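Open Lab Afternoon: Questions People Ask Us

What is the open afternoon?
Once every September, Clidura opens its robot lab to anyone who wants to see what we do all year. You walk in, you watch the robots handle everyday objects, and you ask us as many questions as you like. We love it! It's the day we get asked the best questions, mostly by people under the age of ten.

When does it start, and do I need a ticket?
Doors open at 1:00 in the afternoon and the last demo starts at 4:30. It's free and there are no tickets. Last year 61 people came through, and nearly all of them stayed longer than they had planned.

What will the robots be doing?
Tabletop work. That means picking things up, moving them, and putting them down where they belong. It sounds simple until you watch it up close and start thinking about how much your own fingers sort out without asking you.

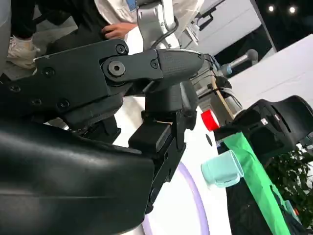
We run each demo for 10 minutes and then stop for questions. If you missed the start, just wait for the next one. The team resets the table between rounds, and plenty of visitors tell us that watching the reset was their favorite part.

Why do you use mugs and toys instead of real factory parts?
Because everyone knows what a mug feels like. When a hand reaches for a handle, you can judge for yourself how it's doing, and you don't need an engineering degree to have an opinion. Cloth is on the list too – it folds and slumps and never lies the same way twice, so it's a wonderful test. Adesuwa Oyelaran picks the objects, and she is always on the lookout for shapes with awkward curves. Pumpkins suit her very well.
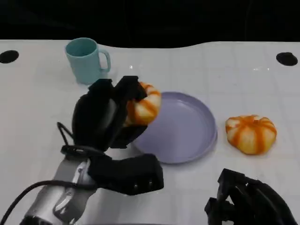
Round, ridged things are great fun to watch because there is no flat side to grab. Stand near the table for those if you can. Bukola Yusuf talks through the grasps as they happen, and she's happy to go back over any of it if you were looking at the other hand.

Are the robots running on their own?
It depends on the demo. Some rounds are guided by a person and some are not, and we say which is which before we begin. Please ask if you didn't catch it!

How close can I get?
Very close, as long as you stay behind the line on the floor while an arm is moving. Between rounds Cirilo Varela will invite people up to look at the grippers, and you're welcome to check out the bolts, pads and linkages from a few inches away.

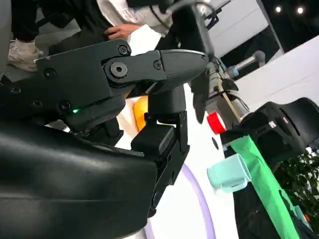

Two grippers over the demo table, with the green cloth and a cup on its side.

Can I bring my kids?
Yes, please do. There are step stools for smaller visitors, and Letay Negash runs a drawing corner where children design their own robot hand. We hang the drawings in our hallway and they stay up until the next open day.

What if a robot drops something?
Then it drops something, and we all get to talk about why. Those are good moments to ask questions.

Can I take pictures?
Sure, just leave the flash off. Bright flashes can bother the cameras the robots use.

Who do I contact about a school group?
Ask for Kalkidan Mekonnen at the front desk. Groups come in the morning, before the public demos, and we can take 4 classes in a season.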